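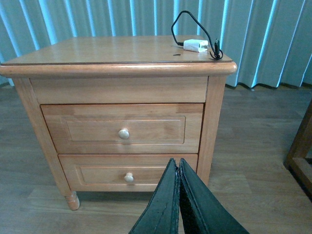

Muvorholm, December

4. The Bedroom Task

Figure 1. Wrist view of the nightstand. The charger and its cable are on the right side of the top; the fingers point up toward the drawers.

The kitchen tasks in Section 3 were run in the shared workshop, on a bench we built ourselves and could therefore blame ourselves for. The bedroom task was run in the second author's apartment, on a nightstand that was built by somebody else and has never once been adjusted to suit a robot. The arm is the same Geken kit, bolted to the same rolling base, with the second set of printed fingers (see 2.3 for what became of the first set).

Each trial asks for two things. The arm must pull a drawer open by its knob, and it must pick up the charger from the top and put it inside. Saithong proposed the task on the grounds that it was easy. He has since moved to the software side of the project.

The knobs are small, round and pale, on drawer fronts that are also pale. Our detector, trained mostly on dark metal handles from the workshop cabinets, took a firm dislike to them. In early runs it preferred the streaks in the wood grain, and would reach with great confidence for a knob that was a few inches of plain drawer. Adding 200 labeled views of the nightstand fixed most of this. The rest was fixed by closing the curtains, as the top is glossy and a bright window turned it into a second, worse window. We note that closed curtains are a condition of every result below and that a reader who likes daylight should expect lower numbers.

The cable was the harder part. A charger body is a block, and blocks are what parallel fingers are for. A thin black cable that stands up in an arch and then ends in a tangle is something else. The depth estimate tended to lose the arch against the folds of the curtain, so the planner treated the space over the charger as free air and came straight down through it. Khamphan's fix was to approach low and from the front - slower, and it looks timid, but the fingers reach the plug before they reach the loop.

We ran 39 trials with the low approach. A trial failed if the drawer stayed shut, if the charger missed the drawer, or if anyone in the room said "stop" out loud. The last rule was added by Mostyn, who owns the nightstand. Between trials the cable was dropped back on the top by hand without any effort to arrange it, a procedure at which all of the authors proved naturally gifted.

Failures fell into three groups: a slip off the knob, a grasp that took the cable and left the plug, and a drawer that opened too little to put anything in. Only the slips got better with softer finger pads. The narrow opening is a limit of the base, which rolls toward the furniture when the arm pulls. We now chock the wheels with two paperbacks, and a proper brake is described in Section 5.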